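Ticket 555 — Liretti bowls, set of four: lids not sealing after dishwasher
Site: Corkavham showroom kitchen. Status: closed
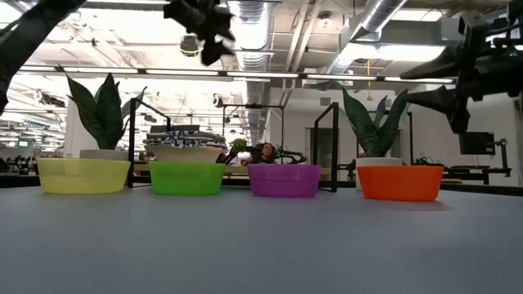

The lids supplied with the Liretti set stopped seating after the March cleaning cycle. Two of the four lift on one side when pressed down on the other. First suspicion was warped rims from the lower rack. The set was put out on the gray table, yellow, green, purple, orange from left to right, and each rim was then checked against a flat glass plate. No rocking on any of them. The yellow bowl is slightly wider than the green, and the lids are clear and unmarked, so a mix-up became the next thing to rule out.

Log

09:10 — Yellow lid tried on green: sits on top of the rim, lifts at one side. Fault reproduced.

09:25 — Green lid tried on yellow: drops inside the rim. Also matches the report.

09:40 — Lids swapped back. Each bowl filled with 200 ml of water, closed, inverted over the sink. No leaks.

10:05 — Purple and orange tested the same way. No leaks.

Cause: lids exchanged between yellow and green during unloading. No heat damage found.

Fix: color dot added to each lid tab with Evosach dishwasher-safe marker. Replacement order for two lids canceled.

Open item: the marker is rated for 100 washes. Re-mark when the dots fade.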